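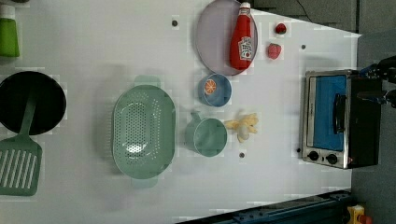
Childhood and Consumption
Week 5 notes: What does "educational" mean on a toy box?

Read these alongside the Laretti catalogue pages handed out last week. Bring the catalogue again, we didn't get past the second spread.

1. The word itself

"Educational" has no agreed meaning when a shop prints it on a box. "Helps develop" is weaker still. Helps how much, compared with what, and in which children? A child who bangs a spoon on a saucepan is also developing something. The question for a buyer is whether the thing in the box does more than the saucepan, and the box is usually silent on that.

2. The Sernus leaflet

Sernus says that 3,000 parents were surveyed and that most saw "a real difference in confidence". Things to ask before you believe it:

Who was asked? The small print says registered customers. People who have paid for something and then signed up to hear more about it are a friendly crowd.
What was measured? Parents' opinions. No child was watched or tested.
Compared with whom? There was no other group. Small children grow more confident over six months with or without a purchase.
How many replied? The leaflet gives the number surveyed and leaves out the number who answered. I wrote to ask and was told it was 600.

That last point matters more than students tend to think. If the other parents had nothing to report, or had lost interest in the toy by then, the headline looks very different. We can't tell, and neither can Sernus.

3. A better study, with a weak spot

The Rorero trial did have a comparison group, and the children were tested by people who didn't know which group they were in. Good. But the vocabulary gain showed up on one test out of nine. Run enough tests and one of them will oblige you. Until somebody repeats it I would call it a hint — no more than that. 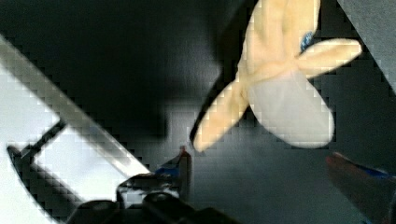 Pale yellow soft material with a small blue spot.

4. Pretend play

You will read that pretend play causes better language, planning and self-control. Much of the evidence shows only that they turn up together. Children who talk well may simply be better at pretending, or have adults at home with time to join in. I don't say the stronger claim is false. I say the textbooks run ahead of it.

None of this is a case against play. Children like it, and that seems to me a perfectly good reason to buy a toy.

For the seminar

Pick one claim from the Laretti catalogue and rewrite it so that it says only what the evidence quoted beside it will bear. Half a page is plenty. Room as before, Ó Dubhghaill Building, ground floor.

The essay is 2,000 words, due in January. Quote the packaging exactly, including the small print.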